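Lallora Seed Storage Project
Progress report to the Dasholm Fund, second reporting period

1. Status

Work is on schedule against the revised plan, except for the humidity logging at the Niser shed, which started late. Spending to the end of October is 68 per cent of the grant. No change to the total is requested.

2. Seed lots

The store now holds 396 registered lots of native grass and saltbush seed, all entered in the new register under a single numbering system. Lots that came over from the old paper cards kept their original number in a second field, so earlier planting records can still be traced. Where a card gave no collection site, the lot has been marked "origin unknown" and will not be issued for revegetation work until the site is confirmed or the lot is retired.

Germination testing was completed on 26 lots. Saltbush results were in line with the previous period. Two wallaby grass lots fell below the release threshold and have been withdrawn. Both were cleaned before they had finished drying, and the cleaning procedure now requires a moisture reading before any lot goes to the screens.

3. Drying and moisture

The drying room at Lallora has run without interruption. The door seal was replaced and the dehumidifier drain was rerouted to the outside gully. Overnight humidity is steadier as a result, although it still rises when the roller door is opened early in the morning for deliveries. Deliveries have been moved to after 10 am where the carrier allows it.

At Niser, the loggers were delivered with the wrong mounting brackets and sat in their boxes until replacements came. The first full set of readings will appear in the next report. Until then, Niser is being used only for short-term holding of uncleaned material.

4. Hygiene and cross-contamination

The Cheng method for cleaning between lots was adopted at both sites – brush, vacuum, visual check, signature. It adds time to each changeover, and throughput on cleaning days is lower than the plan assumed. The schedule in the appendix has been adjusted to suit.

Residual seed is most often found in corners and along seams. Worn coatings are harder to brush out than sound ones, and the equipment register now carries a column for surface condition. Anything with flaking is to be kept away from fine-seeded grasses.

5. Next period

Complete the humidity readings at Niser. Test the remaining saltbush lots. Get quotes for recoating or replacing sheet-metal items listed as worn. 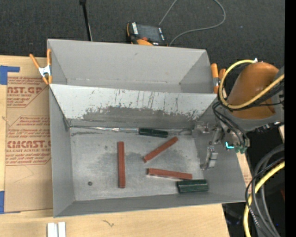

The quotes will be sent to the Fund before any order is placed, with the cost shown against the equipment line. That line is underspent, and recoating is expected to fit within it – replacement may not.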